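Pince qui se rouvre toute seule, une idée ?

Nneka Lawal
Bonjour à tous ! J'ai deux pinces à main Fendari et l'une des deux lâche l'objet en plein milieu de la prise, sans que je touche à la poignée. Ça m'est arrivé 4 fois hier – toujours au-dessus du bac, heureusement.
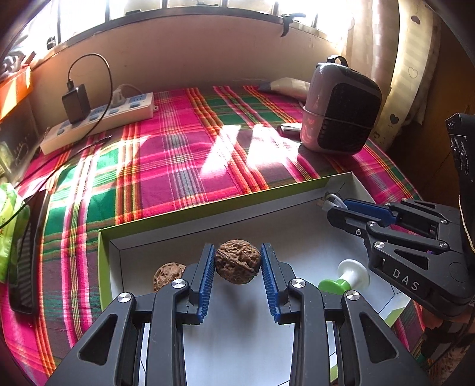
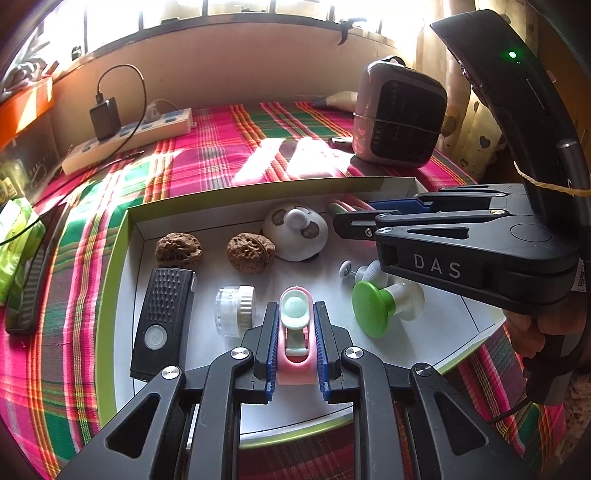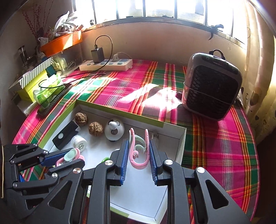
J'ai relevé environ 116 prises dans mon cahier avant la première panne. Je soupçonne un jeu dans les articulations : les vis argentées des bras, je les ai resserrées, sans résultat. Quelqu'un a déjà vu ça ?

Ibrahim Adeleke
Oui, sur la mienne ! Regarde d'abord les patins bleus. Chez moi l'un d'eux s'était décollé à la base, l'objet pivotait et partait. Et ne serre pas trop les vis, le bras force et tu finis par marquer le plastique. Essaie avec une noix, si elle tourne entre les patins c'est ça.

Bashir
pareil, jamais trouvé, j'ai changé la pince

Fanemura
Débranche tout avant de démonter, j'ai failli me coincer un doigt – le ressort est costaud.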